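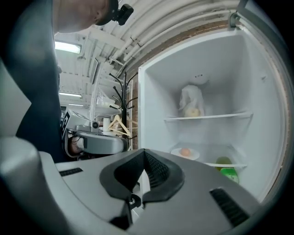
My grandfather's regiment held a hill called Marty for 13 days. I grew up with that number. It was in the toast every July, it's on the plaque at the crossroads, and my uncles would say it slowly so the kids would get the point.

I've started to doubt it.

Last winter I finally read the typed history by Dorian Chevalier, who served as a clerk in the same outfit. It runs to 185 pages and most of it is boots, trucks and mail. When he gets to Marty he gives the hill two paragraphs. They went up on a Sunday and by the end of the second paragraph they're already down the road at Trunell, complaining about the bread. I can't squeeze 13 days out of that, and I tried.

The plaque also says 500 men went up. Chevalier says "what was left of two companies." Those could be the same thing if the companies were fat, but he spends a whole chapter telling us they weren't.

A cousin sent me Aurélien Aubert's booklet as proof that the family version is right. Aubert does say 13 days. He gives no source, and he wrote it after the plaque went up, so I suspect he got it the same way I did, by standing in front of it.

None of this makes the hill any less steep. Men died there, and I have seen two of the graves. I'd just like the number to come from someone who was there. The next thing to check is the company diary, if it still exists. The archive lists a box 2476 with the right unit on the label and no word on what's inside. I've asked for it and heard nothing so far.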